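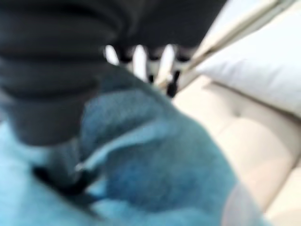 Chapter 6: Counting Cases in an Outbreak

Last updated: August 11, 2024

A case count is the number of people a health office has recorded with a disease. In October the district of Wevis reported 1,608 cases, of which 299 were still active. The town of Nedia had over 90.
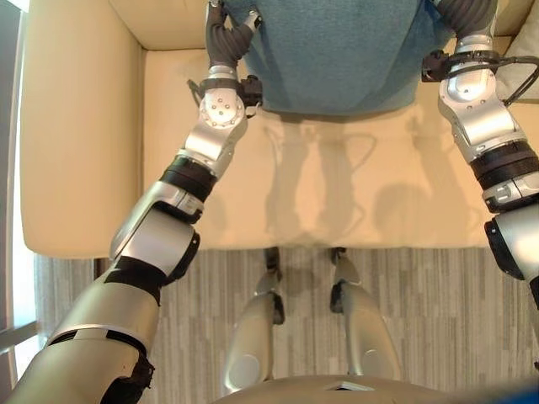

Active cases are people who are still ill or under care. Some are in the hospital, but many rest at home. Both kinds go into the same total – the count does not show how sick anyone is. Section 6.2 covers critical cases.

Comments

Is the Wevis total for the month or since the start?

Section 6.2 link goes to the old edition.

Used this with my evening class, thanks.

Related chapters
Chapter 5: How Drarkisik Tracks Contacts
Chapter 7: Reading the Hayes Daily Report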